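Fostoden: Progress Report to Plarkex
Period covered: April to October
Submitted October 30, 2021 by Nafula Mutiso, narrative producer

Summary
The main story is playable from start to finish. Side quests are behind plan by 3 weeks. Spending is within the approved budget.

Writing
The script now stands at 273 scenes. All of the Alarcón storyline is final, including the two endings we discussed at the last review. Nicanor Toledo rewrote the scenes in which the queen is deposed, after playtesters said they did not understand why her guards changed sides. The new version adds a short conversation at the gate and drops the letter.

Side quests
We planned 30 and have finished 22. Four of the rest are written but not scripted in the engine. The other four are outlines. We ask to cut two of these, both set in the marsh, as they repeat the smuggler quest.

Voice recording
Lead roles are recorded. Minor roles start once the side quest list is agreed. The actor playing Gutadine has asked to redo the death scene, and we have booked a half day for it.
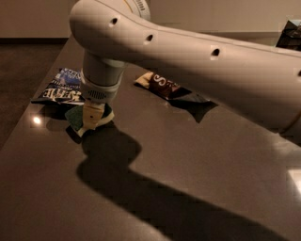
Problems
Dialogue choices made in the second chapter are sometimes lost when a player loads an old save. The cause is known and a fix is being tested. Subtitles still run too long on small screens.

Next period
Finish side quests, record minor roles, and send the full script out for translation. We need your answer on the two marsh quests before we can set a date for translation. The next payment request will follow separately, with the studio invoices attached.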